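From: Jayanthi Varma
To: manip-methods list
Date: October 25, 2019
Subject: Re: [manip-methods] Depth-only grasp ranking on the block set

On the Dilis thread, Homley wrote:

> We retrained the ranker on 4,000 grasps with the color channels dropped.
> Success on single blocks did not move. In clutter it got worse, and I
> can't tell if the ranker is choosing badly or if the segmentation hands
> it merged objects. Has anyone separated the two? Bellow's numbers from
> February don't break it down.

We ran this split last week. Short version: it is mostly the segmentation.

Setup is the same as in the February post, with the maple board on the perforated bench and the camera pose refined against the fiducial before each run. We did 40 trials per condition. Condition A feeds the ranker masks from depth alone. Condition B feeds it hand-drawn masks and leaves everything else fixed, including the ranker weights. If the ranker were at fault, B should fail as often as A.

It does not. Nearly all of the gap closes in B. What remains in B is finger clearance: the ranker scores a grasp on the object alone and has no term for what stands next to it. I count those separately – they are a planning problem and should not be charged to the mask.

The bad layouts in A are pairs of the same shape at similar height, one partly behind the other from the camera. The depth step between them is small and the mask runs across both. Color would split them at once, so dropping it costs nothing on isolated pieces and a lot on pairs. A typical layout, with the stars overlapping in view and a finger down at the cylinders:

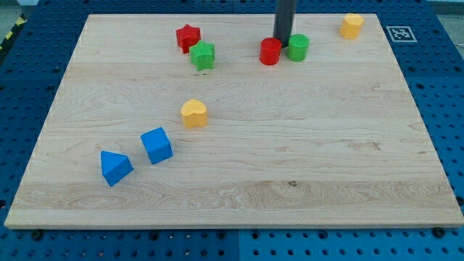

Reddy: The hand-drawn masks also fix the object centroid, so B improves two things at once. Try B with the centroid taken from the depth-only mask before you blame the split alone.

Fair point, and I have not run that. The centroid only enters through the crop, which is wide, so I expect a small effect. I will add it as condition C with the same 40 start layouts.

Two requests. If you report clutter results, please state the minimum gap between objects. And if you have masks from a second viewpoint, send me 4 or so layouts in the usual format and I will run them through A.

Jayanthi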